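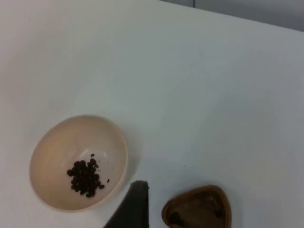 The man who runs the Fung coffee stall at Nustthorpe market would like it known that he doesn't dislike machines that count, weigh or flash at you. He simply thinks most people start in the wrong place. "They buy a grinder with 64 settings," he says, "and they've never looked at a bean." His own teaching method is a cream bowl on a white table with a small heap of dark beans in the bottom, nearly black some of them, and a few crumbs lying round the heap. He points at the crumbs first. "That's where you learn something. Everyone wants to talk about flavour. Look at the bits."

What does one learn from the bits? "Whether somebody's been rough with them. Or whether I have." He will not be drawn on which is more usual.

He began roasting in Fadby, in a shed he describes as "technically ventilated", and moved to Flarkham when the neighbours grew tired of smelling toast at five in the morning. The first batch he sold weighed 100 grams and went to his sister, who drinks tea. By last February he had filled 1,127 bags, each one labelled by hand, a task he speaks of the way other men speak of military service.

The pale bowl is a matter of principle. "I used a brown one for years. Brown beans, brown bowl. I thought I was being rustic. I couldn't see a thing." White table, same argument, although he admits it shows every fingerprint and that he wipes it more often than he wipes anything at home.

I ask about dark roasts, which are out of favour with the sort of people who own scales. He sighs. "I get told off for them. A chap stood at the stall and explained acidity to me, with a queue behind him. Then he bought the dark one." For the record, he likes it with hot milk, and sugar if his wife is out.

His beginners' mornings cost 60 pounds and include a bag to take home. Is that steep for being shown a bowl? "There's a biscuit as well," he says, and goes off to see to the kettle.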